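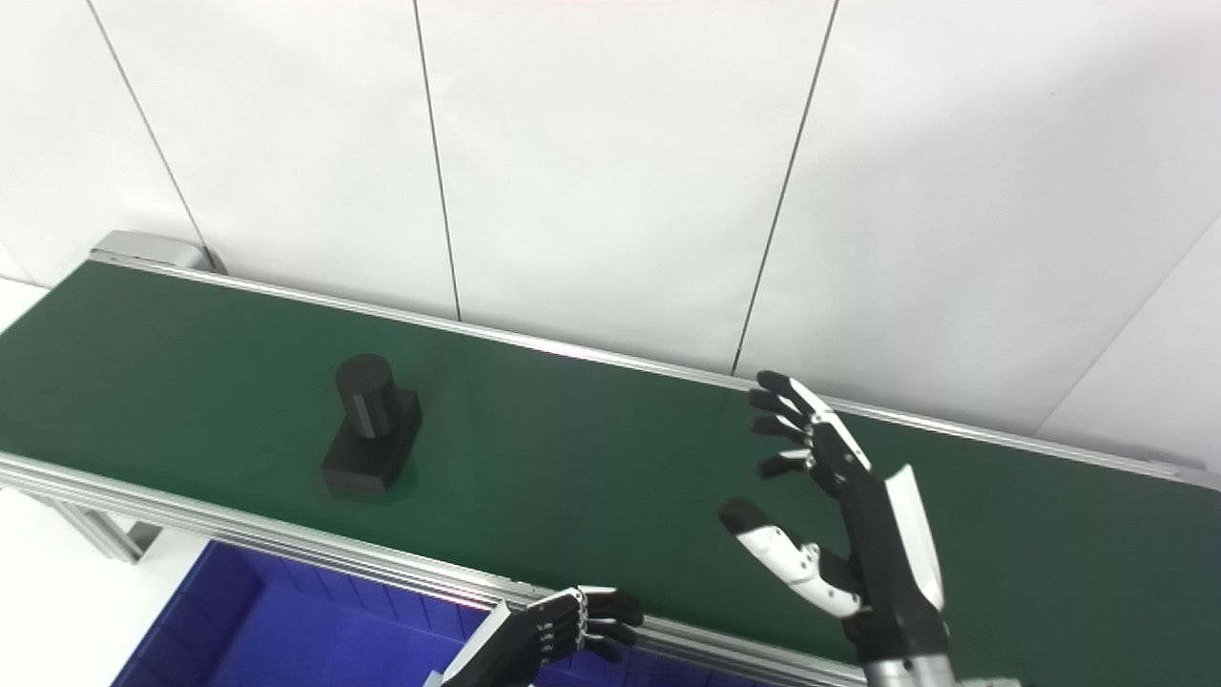

3. Reading Surface Finish Under Hall Lighting

Figure 2. Dark green conveyor belt between aluminum side rails. Faint reflections show near the center of the belt and along its far edge.

Anyone who has spent time in a sorting hall knows that glare is the first thing people complain about and the last thing anyone measures. We found this a wonderfully rich subject once we started listening. Over the February interviews, staff at the Flitden hall described glare as "milky," "greasy," "a stripe that follows you," and, in one case, "like trying to read a menu in the sun." These are good descriptions! They separate kinds of glare that the usual single-number ratings lump together, and much of this section is an attempt to take them seriously.

3.1 Two kinds of shine

We use the word veil for a broad, weak brightening that lowers contrast over a large part of a surface, and streak for a narrow reflection with a clear edge. Dark, mostly matte surfaces such as the belt in Figure 2 are interesting because they are usually chosen to prevent glare altogether, yet some faint shine remains. Staff rarely mentioned it until we asked them to read small print against a dark background, and then they mentioned it a great deal.

The distinction matters for comfort. A veil tires people slowly. Several workers told us they only noticed it on the drive home, when their eyes felt dry and road signs seemed harder to read than usual. A streak is noticed at once, and people deal with it by leaning, tilting the label or stepping to one side, often hundreds of times in a shift. The neck and shoulder complaints collected by Renu Jaiswal in the earlier Modise survey fit this pattern very nicely, although that survey did not ask about lighting and we should be careful about reading too much into it.

3.2 The reading task

Each of the 54 participants read printed labels under three lighting layouts: the existing overhead rows, the same rows with Ovesent diffusers fitted, and a low side layout. The labels were set in one plain typeface at a single size and mixed so that no one saw the same address twice. In total we collected 758 usable readings. Participants wore their normal glasses and were free to move their heads, a choice we debated for weeks and are now very glad we made, as the head movements became some of our best data.

With the diffusers in place, 82 percent of readings were finished without a visible lean or tilt. The side layout did worse than we expected. It removed the veil beautifully, and several people said the labels had never looked so crisp, but it also produced strong streaks for anyone standing at the end positions. Taller participants were bothered most.

3.3 Age and adaptation

The 28 participants in the older group gained the most from the diffusers, and they were also much better at telling us what had changed. One man had worked under the old rows for so long that he asked whether we had switched to larger print. We had not. Remarks like his persuaded us to keep the open comments alongside the timing data, and the Zelora coding sheet used for both is given in the appendix.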